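Subject: Re: [gripper-upkeep] Left pad creased, do I change it or leave it
From: Joanne Mellor
Date: 1/30/20
To: gripper-upkeep list

Cyril Staniforth wrote:

> We have one of the hand-held grippers from the Drolholm batch, the one
> with the black block fingers. The left pad has a crease running along
> the inner face. The right one looks fine to me. Closing it on a
> tennis ball, I get the ball rolling toward the tip every so often, and I
> can't tell if that is the pad or if I'm squeezing off center.
>
> Two questions. Does a crease mean the pad has to come off? And what do
> people use to check the fingers after they've been apart? Beryl
> Inskip's old notes say "check on the ball" and nothing else.
>
> Also one of my arm screws won't snug up. It just keeps turning.
>
> Cyril

Cyril,

I'll take the crease first. Ours has one too, same side, and we left it on. A crease in the padding alone hasn't given us trouble on tennis balls. What does give trouble is the padding lifting at the tip end, and from the top a lifted pad and a creased pad look much alike. Press along the inner face with your thumb from the back to the tip. If it moves under your thumb anywhere, take it off and put on a new one. If it stays put, leave it and write it in the log so the next person doesn't start over.

The check on the ball is simple, and Beryl's notes were short because she showed everybody in person. You need a plain white tabletop, two tennis balls and a clear box with low enough walls to reach into. Ours is a thin plastic one with beige edging. One ball goes in the box and the other stays out on the table. Open the fingers all the way before you go near either of them and look at the two blocks against the white. It is much easier to see a finger that has been put back on crooked against a plain surface than against a cluttered bench.

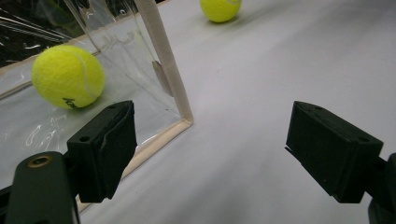 Fingers open over the table, one ball in the box and one out on the surface.

Look at the inner faces first. They should face each other across the gap. Ruxandra Iordache lays a steel rule across the backs of the blocks, and I do it by eye and then use the rule if something looks off. Then look at the small holes on top of each block. If there's dust or old glue in them, clean them out with a wooden pick. Don't use a drill bit, even turned by hand. I have seen one of those holes go oval that way.

Your screw that keeps turning is almost certainly the insert and not the screw. There's a brass threaded insert set in the top of the arm, and when someone overtightens, the insert breaks free of the plastic and turns along with the screw. Back the screw out while pressing the insert down with the tip of a flat screwdriver. If the brass ring turns with it, you've found the problem. We bought replacement inserts from Entwistle and put them in with a soldering iron — slowly, with the arm held in a vise with soft jaws. Let it cool fully before you put any load on it. Barry Dobson tried glue on one of his and it held for 6 days.

After that, the check itself. I do it this way:

1. Wipe both inner faces with a dry cloth. No alcohol on the padding.

2. Open and close the fingers 30 times with nothing between them. Listen for a click near the end of travel. A click means the bracket screw on that side is loose.

3. Pick up the ball that is outside the box, lift it a hand's width, and set it down. Do it from the front, then from each side.

4. Bring the open fingers up to the box, low, with the left finger near the front corner and the right one out over the bare table. Go slowly and watch that the left finger doesn't push the box wall. The wall on ours is thin and gives easily, and if you lean on it you'll blame the gripper for something the box did.
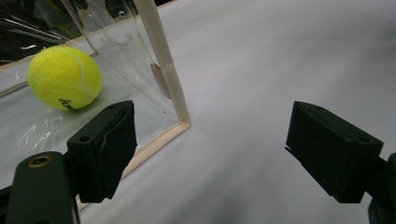
5. Raise the gripper over the wall, come down on the ball inside and close. If it rolls toward the tip here but didn't on the open table, your wrist is tilted. If it rolls in both places, go back to the pads.

6. Write down the count and your initials.

On the count, we change pads at 3000 closings whether they look bad or not. The last set came off early at 151 because the adhesive had been stored next to a heater, so check the date on the roll before you blame the fingers. The Landholm people go longer between changes than we do, but they mostly handle cardboard.

One more thing on rolling balls. Turn the ball so the seam isn't under either pad when you close. The felt and the seam grip differently, and a pad sitting half on the seam will walk. I lost most of an afternoon in January to that before Ruxandra pointed it out.

If you do need pads, I have a spare pair cut to the old size and can mail them. Check your block length against the Grillo drawing first. There were two sizes and the drawing has both on it.

Let me know what the thumb test says.

Joanne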